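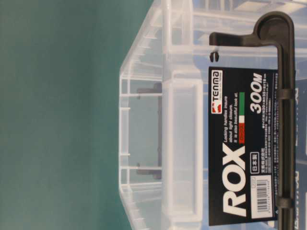
*A clear plastic storage box turned on its side, with its black label card and locking handle, at Doherty's Berkwood returns site.*

## Returns line stopped after robot drops boxes outside guard

Doherty has switched off six robot packing cells at its Berkwood returns warehouse after one of them let go of a plastic storage box in mid-swing and sent it over a guard panel into a walkway. No one was hurt. The walkway was in use at the time, and a member of staff had passed the spot shortly before.

The company said the cells would stay off until the machine supplier, Sudau, had changed the gripper settings and raised the guarding on the walkway side. Returned goods are being sorted by hand in the meantime, and customers have been told to expect refunds to take up to three days longer than usual.

The box came down at 2.40pm during a normal shift in April. It was the heaviest of a batch of returned household goods, and an item of that weight should have triggered a slower arm speed. According to a notice given to staff, the control software, Flurell, had taken the box for a lighter one and run the arm at full speed.

Rodrigo Robles, who manages the site for Doherty, said the trouble began with the way the arm worked out where the box was.

"It's clear plastic, so the sensor sees partly the box and partly what's inside it or behind it," he said. "When one goes through on its side, the printed label is the only solid thing it gets a good reading from. It went for a point near the label and got hold of a handle. A handle moves. You wouldn't pick the box up that way yourself."

A check of the machine logs found that the fault had happened before. Of 522 clear containers handled by the cells since they were last serviced, 51 had been gripped in the wrong place. Almost all of those were set down again without damage, and because the arm finished its cycle each time, Flurell recorded them as good picks. Operators were shown no warning.

Staff had noticed, though. Entries in the shift book mention boxes arriving at the bagging station with a handle open or the label card creased, and one asks whether see-through items could be taken off the line. Robles said that request was passed to maintenance and logged as a packaging matter. It did not reach the people who look after the robots.

"That's on us," he said. "The note was in the right book and it went to the wrong desk. We've changed who reads it."

Sudau said in a short statement that the emergency stop had worked as intended once it was pressed, and that the arm itself had no mechanical fault. It is preparing an update which will make the cell reject any item whose edges cannot be found on at least two sides. Rejected items will go to a hand-sorting lane. The firm is also looking at a fixed background panel and different lighting at the infeed, both of which would help the sensor tell clear walls from the surface under them.

The guard panels are a separate matter. They were the right height for the goods the line was planned for, mainly clothing and small boxed items, but larger household products were added later and the risk assessment was not redone. Doherty said new panels had been ordered and that the walkway beside the cells would stay closed until they were fitted. Staff are using the longer route past the loading doors.

Work on the first cell is due to be tested with the line empty of people, using a mixed load of clear and solid boxes placed upright, upside down and on their sides. The others will be changed over one at a time if that test is passed. Robles would not give a restart date.

"We'll run it slowly for a while — slower than anyone would like," he said. "The hand lane is coping, so there's no rush to put clear boxes back through."

Doherty has asked its other sites using Flurell to check their logs for the same fault. Staff at Berkwood with damaged items from the affected cells should leave them in the marked cage by the bagging station and not return them to stock.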